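Workshop > Notebooks > Textiles bench > Wool scouring

Print this page | E-mail this page

June 7, 2018

Second go at washing the Burdale fleece, and I want to get this down while my hands still smell of sheep. For anyone picking up the notebook fresh, we're trying to get raw fleece clean enough to card without felting it, using nothing fancier than the hot tap and the big sink. Small lots go in zippered mesh bags, opened out flat first.
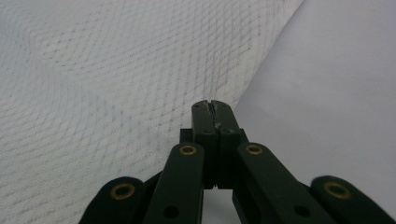
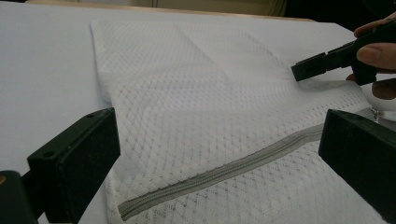

I weighed out 700 grams of the greasy fleece, after picking off the worst of the dung tags and the short bits around the britch. It's a lovely soft grey at the tips and nearly cream underneath, and I did spend rather longer than I should have just pulling locks apart and admiring them. I split the lot between 2 bags so the water could get in, and laid the locks side by side as best I could – last time I stuffed them in any old way and paid for it at the carder.

Three soaks this time. The first was plain warm water, left until it went the colour of strong tea, then out to the garden with it (the tomatoes at my place have never looked better, so I'm saving all of it now). The second was as hot as the tap would go, with a good squirt of the Zitosano wool wash stirred in before the fleece went under. The third was the same again with half the soap. No swishing, no squeezing, no running the tap onto the wool. Just push it under and walk away, and come back before the water cools, or the grease settles straight back on the fibre and you may as well start over.

I lost track of the second soak chatting in the hallway and it sat too long. The tips feel a touch tacky on that half, so I've kept it apart on the lower drying rack with a paper tag.

The sample from Holmgren is still in its sack. It's much finer and I'm nervous of it, so I'd like to try 200 grams on its own before we commit the rest. If somebody has the notes from the Prorkmont batch last September, please leave them in the tray by the kettle, as I seem to remember we used a cooler rinse for that one and I can't find where I wrote it.

Still to do: weigh everything again once it's properly dry, card a handful from each half, and order more wool wash.

Recent entries
Prorkmont batch, carding notes
Drum carder: new belt fitted
Onion skins on the grey yarn
Moth check, back cupboard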